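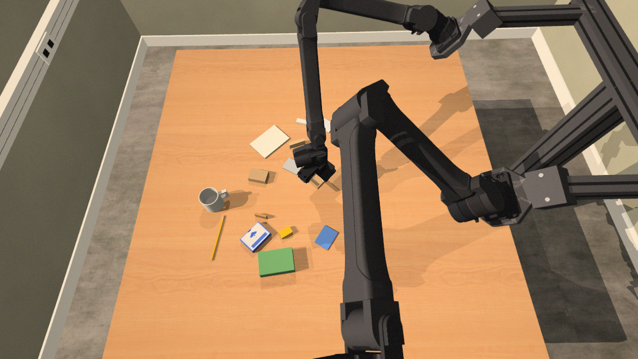 Two-arm sorting task in the simulator, objects in the middle of the table

Forum: Student Projects > Simulation
Topic: Two arms, one table, too many near misses

jullommont_lab
This is our club's entry for the August sorting contest. Both arms hang off the same extrusion frame. The short job is to pick up everything on the table and put it in the right zone. We ran 200 episodes last night and 14 ended with the arms touching. The big arm's forearm comes straight down beside the objects, so the other gripper has very little room on that side. Any ideas before we start moving mounts?

Flesitz
Don't move the mounts. Give each arm its own half of the table and let only one cross at a time. We did that last year with a simple lock and it took one evening.

rudberg22
I'd move them. A lock hides the problem and costs you time on every pick. In your render the forearm crosses in front of the other arm, and the cluster is left of center anyway. Shift the big arm's mount toward you and see what the planner does.

Flesitz
He has a contest in August and you want him to redo the calibration.

rudberg22
It's a simulator. He changes one number.

jullommont_lab
One number in the sim, but the real frame is already drilled. Mathias Prantl, our adviser, wants the two to match, so I'd say the mount stays for now.

Flesitz
Then use the lock.

mayrhofer_k
What are you using for collision shapes? If it's the default capsules, they may be fatter than the links. Some of your 14 could be false hits. Ours were.

jullommont_lab
Default capsules, yes. I'll swap in the meshes tonight.

rudberg22
Also check the flat stuff. The gray card is going to be harder to pick than the mug – two short fingers on a card lying flat is asking for trouble.

jullommont_lab
Ran it again, 389 episodes with meshes and no lock. Five contacts, all while reaching for the blue tile next to the forearm. Trying the lock on that side only. The card is still a mess.

Flesitz
Post the lock code when it works.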